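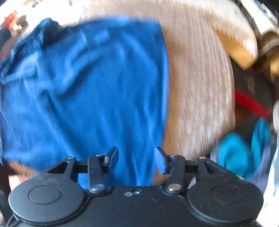

Sunday shirts, and what the gripper learned me

I have been meaning to write this up since November, and then the laundry kept getting in the way, which is funny when you consider that the laundry is the whole project.

For anyone new: I'm collecting folding examples for Mikirik, the little learning system Danang Gunawan and I have been building in the evenings. You hold the gripper in your hand, you do the job the way you'd like the machine to do it one day, and the recording goes into the pile. Our goal for this round is 100 good ones, all on soft cotton things, because towels were last round and I never want to see another towel (I still dry myself with them, don't write in).

The blue cloth has turned out to be my favorite to practice on. It wrinkles in such a generous way! Every time I drop it on the table it lands differently, and that is just what Danang keeps asking for. He went through my first batch and told me, very kindly, that I had been laying everything out like a shop display. So now I toss it, and wherever it falls is where I start.

My other bad habit is speed. I come in toward the cloth much too fast, the table goes by in streaks, and then I have to do it over. Laimutė Sakalauskas, who is far more patient than I am, taught me to breathe out before I close the fingers - it sounds silly, but my keepers went up right after. I also stop every 30 minutes now, or my wrist complains all through supper.

A few things from my notebook, in case you're doing this too. Start with the fingers open. Pinch a single fold and lift slowly. If you miss, keep going and try again in the same take, because a missed grab followed by a good one is worth keeping. Throw out anything where you stopped to answer the phone (4 of mine so far, all my sister).

Next weekend I'm moving on to sleeves, and I'll post again once Danang has looked over the new batch.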